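4. Collecting the demonstrations

Our original plan assumed that good demonstrations would be the easy part and training the hard part. I no longer believe this. Siwan Prothero and I took turns driving the two arms by remote control, using the Plorar software, and between us we saved 429 attempts at the tidying task. We threw away 130 of them. Most were thrown away for pauses, where the person driving had stopped to think and the arms had stopped with them.

The guide we followed (Panicker, chapter 2) says that an operator is "comfortable" after an hour. Neither of us was. Drawer handles were the worst of it, as there is no feeling of touch through the controls and a bar handle looks gripped long before it is. Siwan drove faster and I drove more smoothly, and a policy trained on both sets did worse than one trained on hers alone. I would like to say why, but we did not test it properly.

We also tried guiding an arm by hand for 21 attempts in the Skenville lab. It felt far more natural - and the hands got into the camera view so often that we gave it up.

A wider doubt concerns variety. We moved the objects between attempts, but people are poor at being random, and when I plotted the starting positions they fell into a few obvious clumps. The Diston group report good results with fewer attempts than ours. Their paper does not say how the objects were placed, so I would treat the comparison with care.

If the work is repeated, starting positions should be drawn by computer and one person should do all the driving.
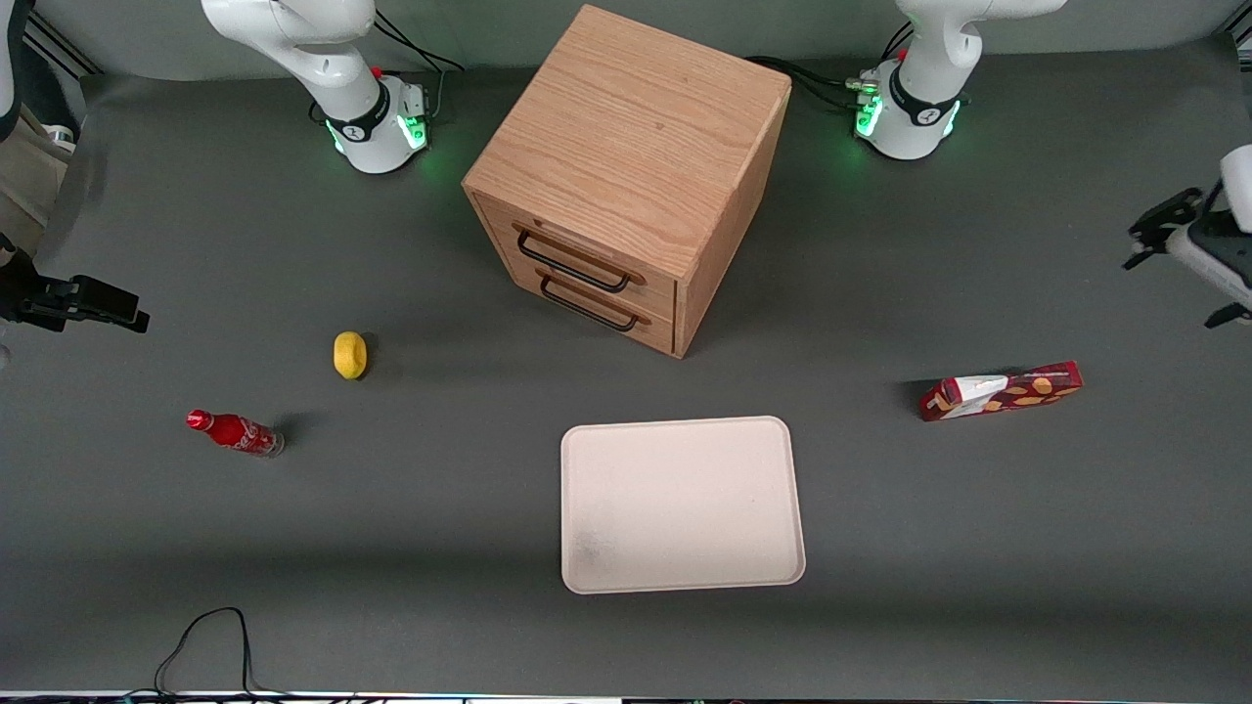 Figure 2. Workspace for the tidying task, with both drawers closed and the tray empty.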